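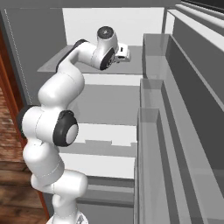
**Dilani Bhattacharjee** wrote:

Resetting the account will not fix a distance problem. Zikero keeps your radius preference when you log out and drops it when you delete the profile, so after a reset you are back on the default. If your matches were in Kostell before, they will be in Kostell again until you go into Discovery and turn off "show people slightly outside my range." That toggle is on for every new profile.

---

**ferrous_dan**

It's off. I checked before I posted. Settings as of this morning:

- Radius: 20 miles
- Age range: strict
- Outside my range: off
- Location: while using the app

I live on the north side of Novham. Kostell is well past 20 miles by road. Most of the people I match with still live there, and the conversation dies as soon as one of us works out the drive.

---

**pelican_lane**

Radius is straight line, not road. There's a river between you and them. On a map Kostell is inside your circle.

---

**ferrous_dan**

OK, that explains part of it. It doesn't explain the woman on Thursday who turned out to be two states over. Her profile said 18 miles.

---

**Kovács**

The distance shown is from the last location the app stored for her. If she passed through your area, opened the app once and went home, the figure stays until she opens it again. Location "while using" means precisely that. People on work trips produce a lot of these.

You can usually spot it: the profile has no green dot and the distance never changes from one day to the next. Someone who lives near you will drift by a mile or two as they go to work and back.

---

**mrs_tabulator**

I kept a spreadsheet for my last run on Zikero, so here are numbers in place of guesses. One person, one town, don't generalize too far.

| Item | Count |
|---|---|
| Profiles viewed | 3081 |
| Matches | 78 |
| Matches that led to a first date | 18 |

I logged the stated distance at match and the actual town once they told me. The misses were nearly all profiles without the green dot, same as Kovács describes. After I stopped liking those, I had fewer matches and the share that became dates went up. I didn't log the date I made that change, so I can't give you a before and after.

---

**pelican_lane**

> After I stopped liking those, I had fewer matches and the share that became dates went up.

You also had more practice at messaging by then. Two variables moved at once. I wouldn't credit the dot with all of it.

---

**mrs_tabulator**

Fair. My opening messages did get shorter. I still think filtering for recent activity is the cheaper change to try.

---

**Dilani Bhattacharjee**

Correction to my first post. I went through the help pages again and the toggle also switches itself back on when you run out of people in range. You get a banner, and tapping anywhere on the banner accepts. Dan, have you seen that banner?

---

**ferrous_dan**

Possibly. There was something orange in May that I swiped away. The toggle reads off now but I can't swear it read off then.

---

**grantham_g**

Different view: stop tuning the radius and ask where they live in the second or third message. It takes one line. I write "I'm in Novham, are you close by?" and anyone who answers vaguely gets unmatched. You lose nothing by asking.

---

**quietharbor**

Some of us do lose something. I don't tell a stranger what part of town I'm in on day one, and I wouldn't unmatch a man for asking but I would answer vaguely. By your rule I'm out, and I live ten minutes from downtown. Ask how far she'd want to travel for a coffee. It gets you the same information without an address.

---

**grantham_g**

Town isn't an address. But the travel question works too, I'll grant that.

---

**Kovács**

I'd go with the travel question. It also catches the case where someone is inside your radius and has no intention of crossing the bridge for a date, and no setting will filter for that.

---

**ferrous_dan**

Plan, then:

1. Drop the radius to where the circle stops short of the river.
2. Check the outside-range toggle once a week.
3. Skip profiles with no green dot.
4. Ask the travel question before the end of the first day.

No reset. I'd lose two conversations that are going fine.

---

**pelican_lane**

If you do 1 and 3 together you won't know which one helped.

---

**ferrous_dan**

I'm trying to meet someone, I can live with that.

---

**mrs_tabulator**

Log it anyway. Stated distance, actual town, date yes or no. I can send you the blank sheet if your inbox is open.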